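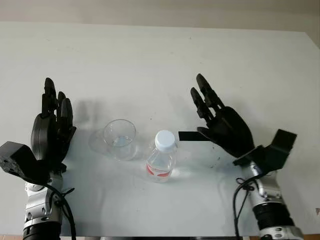
Faint scuffs and a few dark specks on a matte white tabletop.

How to Clean Scuffs and Specks Off a Matte White Table (and Which Tricks to Skip)

Updated May 7, 2026

Every list of cleaning hacks says a white table will come up like new with one wipe of whatever the list is selling. I've never seen it happen on a matte top. Matte white holds on to gray marks, and half of the popular fixes leave a shiny patch that looks worse than the scuff did. What follows is the slow way, with my opinion of the fast ways mixed in.

What you need

Warm water
Plain dish soap
2 soft cloths, one for washing and one for drying
A soft brush or an old paintbrush
A white pencil eraser
Good light from one side

You don't need a kit. Batell sells one with a spray, a cloth and a tiny scraper, and its box promises "factory white." It has 1,223 reviews on the store page and the ones I read mostly praise the smell. The spray cleaned my table as well as dish soap did. The scraper I would keep far away from any table.

Step 1. Find out what is dirt and what is damage

Clear the table and look across it from a low angle. Run a clean fingernail lightly over a mark. If you feel a ridge, something is sitting on the surface and will probably come off. If you feel a dip, it's a scratch, and no cleaner fills a scratch, whatever the bottle says. If you feel nothing, it could go either way.

Check whether the top is painted, laminate or something else before you use anything stronger than soap. If you can't tell, treat it as paint. I know that sounds fussy, but I have taken paint off a shelf with a product labeled safe for all surfaces.

Step 2. Brush off the specks dry

Most people go straight in with a wet cloth. Don't. Dark specks are often grit or crumbs of something, and a wet cloth drags them around and makes new scuffs. Brush them to the edge and off. Any that stay put get a drop of soapy water and two minutes to soften. Then press with the cloth and lift. No rubbing yet.

Step 3. Wash the whole top

Put a small squirt of dish soap in a bowl of warm water and wring the cloth until it stops dripping. Wipe the entire surface in long passes, wall side to front. If you clean one spot only, you may find out how dirty the rest was. Rinse with a second bowl of plain water and dry right away with the other cloth. Soap left behind goes dull and collects the next round of dirt.

Let the table dry fully before you decide anything. A damp top hides faint marks and I've been fooled more than once.

Step 4. Try the eraser on what's left

A white pencil eraser takes off a surprising amount of gray. Rub gently along the line of the scuff and brush away the crumbs. Give it a fair try and quit if the mark stays the same.

Use a white one. Pink erasers can leave pink.

What about melamine sponges?

They work, and I'm still against them here. A melamine sponge is a very fine abrasive. On gloss it dulls the finish, and on matte it can polish it, so you trade a gray line for a bright smear that catches the light. I tried the Flutenex brand and the ordinary store brand side by side on the underside of a table and couldn't tell the results apart. If you insist, use it damp, with hardly any pressure, somewhere out of sight first.

What about baking soda paste?

Same objection. It's gritty. Courtois makes a ready-mixed paste whose label says it is good for 1,000 cleanings, a number I can't imagine anyone has checked. It took off one scuff for me and left a cloudy circle a good deal larger than the scuff.

Vinegar I can take or leave. It helps with hard water spots and does nothing I could see for scuffs.

Step 5. Check your work with everyday things on the table

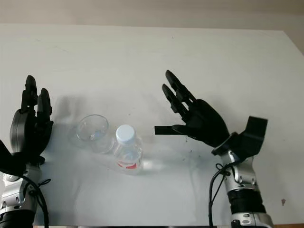 A bare tabletop makes every flaw look important. Before starting another round, put back the things you use and look from where you normally sit. Clear plastic is a good test, as it hides almost nothing and has so little color of its own. With a clear cup and a capped water bottle standing on the white, the thin walls of the cup nearly disappear, and about all that stands out is the red band on the bottle's label and the shadow beside the cup. Small gray marks are still there if you go looking. I can live with that, and I'd rather leave them than sand a bald spot into the finish. Move the cup before you scrub at a gray patch, too. I have spent real effort on a shadow.

Keeping it that way

Wipe up drips when they happen and let bottles stand on a coaster if they sweat. Lift things instead of sliding them. Felt pads under anything heavy do more than any polish I've bought, but pull them off and look at the undersides now and then, because a pad with grit stuck in it scratches just fine.

Table mats are a mixed bag. The Buvard mat, item 229 in their catalog, is advertised as invisible on white. Mine was visible from the doorway and dust crept under it, so by September I was lifting it to clean beneath it as often as I used to clean the table. A mat for the one spot where you write or chop makes sense. Covering the entire top, I don't see the point.

Skip wax and furniture polish on matte white altogether. They add shine in streaks and some go yellow.

If a scratch bothers you after all that, a touch-up pen in the right white might help. Finding the right white is the hard part. Test it on the back edge and look again the next day in daylight before you put any on top.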